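The long pause before the click

Software companies say robots can now take old computers apart and put them back together. Our reporter spent a morning watching one think about it.

The pitch goes like this. Offices throw out desktop computers by the truckload, and most of them still have useful parts inside. Taking them apart by hand is slow and dull. A robot arm could do it, if only somebody could write the software to tell the arm what it was looking at and what to do next.

Plaltia says it has written that software. The company's control program, called Mimano, is sold as a single package: it reads the camera, picks the target, plans a path for the arm and decides when a job has gone wrong. The brochure calls it "general." I have been covering automation long enough to flinch at that word.

Thaddeus Marchetti, who runs the planning group, does not like it much either. "Marketing wrote general," he told me at half past eight, before I had my coat off. "I'd have written patient."

Patient is fair. The task I had come to see was memory handling: moving modules between a tower and a printed holder on the bench. A person who has done it twice can do it while talking on the phone. For Mimano it breaks down into a chain of small decisions, and each has its own way of failing.

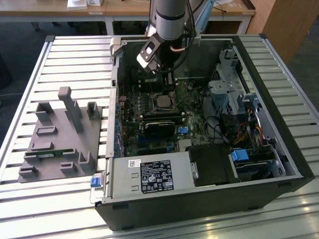

The gripper over the motherboard, with the printed fixture plate at left.

The first decision is about where things are. The program keeps a model of the case and tries to line it up with what the camera sees. Sheet metal makes that hard. It throws back light, and one shiny edge looks a lot like another. Cables are worse. A drive cage stays put from one tower to the next, but wiring goes wherever the last person shoved it, and no model of the case can tell you where that was.

Mimano's answer is to treat the wiring as a sort of fog. Anything it can't match to a known part gets a safety margin, and the planner is told to stay out. That sounds sensible until you look inside a real desktop and see how much of the space is fog. Make the margin too big and the arm has nowhere to go. Make it too small and the fingers snag a power lead. Marchetti's group has spent a good part of the year adjusting that one number, and he admits the right value differs from one model of tower to another.

So much for general.

The second decision is the path. The planner draws up 500 candidate routes for each move and throws out any that pass too close to something. On a good run it settles on one quickly. On a bad run it throws out the lot, backs off and starts over, and the arm simply hangs there. I watched the log scroll past on a laptop while it did this. The line "no valid approach, resampling" came up so often that I stopped reading it.

The third decision is the one that interests me, and the one the brochure skips. How does the software know a module is seated? A person feels the clips give, and hears it too. Mimano watches the force on the wrist and looks for a certain shape in the curve: a rise, a sharp drop, then a firm stop. If it finds the shape, it calls the job done.

The trouble is that other things make the same shape. A module that goes in at one end and rocks at the other can look very convincing on a graph. Plaltia's own test record, which Marchetti showed me without being asked, lists 1,679 insertion attempts since June. The program marked 340 of them as failures and asked for help. I can live with that. A machine that puts up its hand is a machine you can work beside. What I wanted to know was how many of the others it had marked as good and got wrong.

He didn't have the figure. The early runs weren't checked by hand, he said, so there was nothing honest to compare against. They are checked now.
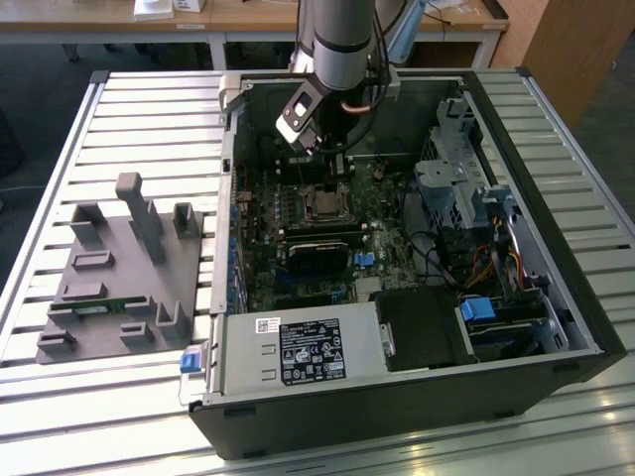
Approach height. The planner works out its route before the fingers go any lower.

I put the same question to Bistis, a small refurbishing firm that tried Mimano for a season and then handed it back. Their complaint was less about mistakes than about upkeep. Each new tower model needed its own settings and its own printed holder, and someone had to sit down and do the work. They had bought the package to free up a technician and ended up with the technician minding the package.

Marchetti doesn't argue with this. His fix is a tool named Samuel, which is meant to build the settings for a new tower from a handful of scans. He ran it for me on a case it had not seen. It got the large parts right, including the power supply and the drive cage, and it put the memory slots 3 millimetres from where they were. He corrected them by hand, dragging a box across the screen with a mouse.

"It'll learn that," he said.

Maybe it will. There is good work in here, and the fog idea is cleverer than I first gave it credit for. But a buyer should ask to see a tower of their own choosing on the bench, with its own messy wiring, and should ask who checks the modules afterward. Plaltia's sales sheet has no line for that labour. When I left, shortly before noon, Marchetti was back at the laptop, changing the margin again.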